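Toaster ovens on a worktop: clearances, trays and where everything else goes

I have been using a countertop toaster oven as my main oven since March. The full-size one under the hob still works, but it takes too long to heat for one portion and I was tired of waiting for it. What follows are my notes on layout, because the layout took longer to get right than the cooking did.

First, the surface. A toaster oven wants a flat, stable, light-coloured top if you can get one. Light, because crumbs and grease show up and get wiped, and on dark worktops they sit there until they bake on. I had a dark slate-effect top in the flat in Corkulden and never once knew whether it was clean.

Second, position. I put the oven at the right-hand end, with the door facing along the table towards the middle. Most people stand it against the wall with the door facing out. With the door turned inwards, the table itself is the landing area for whatever comes out, and a plate can wait directly in line with it. The drawback is that the controls face sideways as well, so you need to lean over slightly to read them. 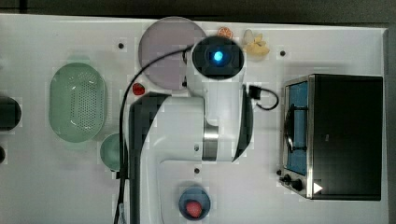

Toaster oven on the right, lavender plate and green colander over to the left.

Third, clearance. My own rule is 300 mm free in front of the door and nothing at all stored on top. The manual that came with my Sevilier asks for less at the sides than I give it, but I measured the casing with a probe thermometer and decided to be generous. Cables and tea towels stay well away from the top and back. Mine draws 2000 W at full power, so it has a wall socket to itself and is never run from an extension lead.

The depth of the door when open should be added to the clearance, not taken out of it. Open the door fully, mark where the edge falls with a bit of masking tape, and measure from the tape. I did this wrongly the first time and had to move everything again.

Then the loose items. I sort these by when they are needed:

Before cooking: colander, bowls, anything for rinsing or draining. These go at the end furthest from the oven.

During cooking: pan, spatula. Same end, with handles kept inside the line of the table.

After cooking: plate, mug, sauces. The plate goes at the back in the middle, where it can be reached from either end.
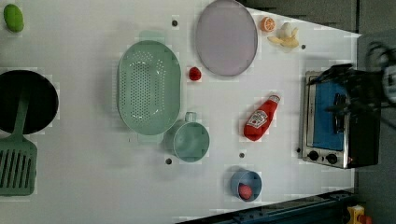

The slotted spatula is the item I get asked about most, oddly. I keep one spatula out and the rest in a drawer. Slots are useful for lifting things off a rack or out of a pan and leaving the fat behind, and a wide flat head does most of what tongs do without marking the food. If it lives in the pan when not in use, let the pan cool first. Plastic heads in particular will take on a curve if left against hot metal, and they do not go back.

On colanders: oval ones take up less room front to back than round ones of the same volume. Handles at both ends are worth having. Check that the holes are small enough for rice, as a good many are not. Mine is a Plomus and it loses a few grains every time, which I have stopped minding.

Fruit is a separate question. Keep it away from the oven side, since even a well-insulated casing gives off enough warmth to soften soft fruit over an afternoon. Cut citrus dries out on the face within a couple of hours wherever you put it – cover it or eat it. Bananas I now leave in the other room altogether.

Abhishek Rawat wrote in after the last post to ask whether a 24 litre oven is big enough for two people. For two, yes, provided you are not roasting a whole bird. Width matters more than the stated volume. Take your usual tray to the shop and see whether it goes in flat with a finger's gap at each side. Several models quote a good capacity and then lose most of it to height, which is no help with a tray of potatoes.

Preheating: mine takes 8 minutes to settle at a moderate heat. The indicator goes out sooner than that, but the thermometer disagrees with the indicator and I believe the thermometer. I use the time to lay out the plate and drain whatever needs draining.

I still have to do something about the crumb tray, which pulls out from the front and so needs the door area clear as well. I will measure it next month and put the figures up with the rack heights.

We use cookies to remember your settings and to count visits. By continuing to read this site you accept their use.

Contact | Copyright Kashyap Kitchen Notes | Back to top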